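Repainting vs. stripping old blind-box figures

tirkirik_fan wrote:
Finally got my hands on a full run of the Urden swamp knights!! All 3 of them, paint rubbed down to nothing on the noses. I want to repaint them as deep sea divers (helmets, little air hoses, the works). Strip first or prime right over?

Phungus1347 wrote:
Oh, I love those guys! Strip them. The factory paint is thick and you'll lose the scales on the shoulders if you go over it.

yoo_makes wrote:
Gotta disagree. I've done a bunch of Urdens and that soft vinyl gets sticky in stripper. Soap, a toothbrush, thin primer, go. Ji-hoon Yoo did his whole lizard set that way and the scales are still crisp.

Phungus1347 wrote:
His were the later hard plastic ones though, different animal.

yoo_makes wrote:
Fair, but I've done it on soft ones too!

tirkirik_fan wrote:
OK, trying soap on the one with the chewed foot.

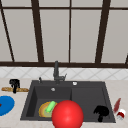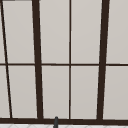
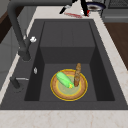

For the hoses I'm thinking guitar string wrapped around a wire, then brass paint. Has anyone bent it that tight?

Phungus1347 wrote:
Yes, use the thinnest wound string you can find and go slow. Post the divers when they're done, please!

Related threads
Ullico robots: which joints fit?
Best primer for soft vinyl
Show us your custom card backs

Contact us | Back to top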